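## 4. Cutting and joining an old sheet for the Gilbert skirt

This section of the Lustance guide picks up where you have a washed, pressed sheet and the paper pattern laid out. If you're still deciding which sheet to sacrifice, go back to section 2. I've used the Gilbert pattern for long enough to have opinions about its instructions, and where they don't match what I do, I say so. The leaflet promises a skirt in an afternoon. I have never managed it.

### 4.1 Before you cut

1. Hold the sheet up to a window. Worn patches show as paler areas, usually in the middle where people sleep. Mark round them with chalk.
2. Tug the cloth both ways. If it gives with a small crackling sound, the fibres are rotten and no amount of lining will save it.
3. Find the straight grain. Don't trust the hem. Factory hems on cheap bedding wander all over the place, and a skirt cut along one will twist round your legs.
4. Snip the edge near one corner and tear a thin strip off the side. The torn edge is your grain line. Press it flat again.

**Note:** The leaflet says tearing "may not be suitable for all fabrics". It suits plain cotton sheets perfectly well. It doesn't suit jersey ones, which shouldn't be used for this pattern anyway.

**Caution:** Do not cut on the bed. I have a duvet cover with a neat curved slit in it.

### 4.2 Cutting the panels

1. Fold the sheet lengthways with the chalked patches facing you.
2. Lay the front and back panels so that any thin area falls in the waste or, failing that, high up under the waistband.
3. Pin inside the seam allowance only. Old cotton keeps pinholes.
4. Cut with long strokes, keeping the lower blade on the table.
5. Cut the waistband last, from the top hem of the sheet. It's doubled already and has had the least wear.

The pattern allows for 3 cm at the hem. I'd leave 5 if you have it, as the sizing chart seems to have been drawn up for somebody with no hips and very short legs. Measure yourself over the clothes you mean to wear underneath. The chart tells you to measure over underwear, and that's fine until you put a petticoat on.

### 4.3 Thread and needle

You will be told, loudly, that you need a special thread for vintage cloth. Stomirell sell one. It comes on a 300 m reel and a 500 m reel, and the packet says it "respects older fibres". I don't know what that means and I suspect they don't either. I've made one skirt with it and several with ordinary polyester, and I can't tell which is which without looking in my notebook.

What does matter:

1. Put in a new needle, medium or fine. A blunt one will pull ladders along the weave.
2. Set the stitch a little longer than you would for new cotton. Short stitches perforate a weak cloth like a stamp.
3. Sew a test seam on a scrap from the same sheet, then pull it hard from both sides.
4. If the thread snaps, loosen the top tension and try again. If the cloth goes first, lengthen the stitch. If it goes again, return to 4.1 and choose another sheet.

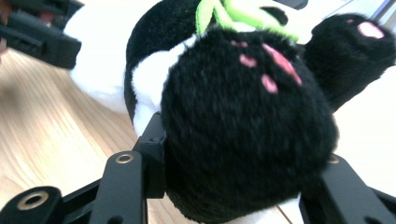
Rhonda MacLeod wrote in to disagree with most of that. She has used the Stomirell thread on three petticoats and says the polyester seams on her older ones cut through the cloth at the waist after a couple of summers, while the newer ones have held. She would also like it known that a longer stitch gapes on a gathered seam, and that I ought to tell people so.

She's right about the gathers and I've added a step for it below. On the thread I'm not convinced. Her petticoats with the fancy thread are newer, and they've had less washing. Ask me again in June when mine has been worn a bit.

### 4.4 Joining the panels

1. Place the front and back right sides together and match the notches. If the notches don't match, check that you haven't turned one panel upside down. On plain white cotton this is very easy to do.
2. Sew the left side from hem to waist.
3. Sew the right side from the hem up to the zip mark. Backstitch twice.
4. Press both seams open before going any further.
5. Run two rows of long gathering stitches along the top edge, one either side of the seam line.
6. Pull up to fit the waistband, then go back to a normal, shorter stitch to sew it on.

**Note:** The Jonby gathering foot is meant to do steps 5 and 6 in one pass (part 753 in the catalogue, if you must). It gathers beautifully, but by whatever amount it likes. On a ruffle that wouldn't trouble me. On a waistband that has to meet at the zip I would do it by hand.

**Caution:** Don't iron over the gathers. Work the tip of the iron up into them from below and stop short of the stitching.

### 4.5 Hanging before the hem

The leaflet goes straight from waistband to hem. Don't. Peg the skirt up by the waist overnight and see whether the side seams have dropped. Mine usually have, even cut dead on the grain. Level it with a ruler from the floor while somebody else wears it, or wear it yourself and get somebody patient to kneel down with the pins.

Hemming is in section 5, along with what to do if you've run out of sheet.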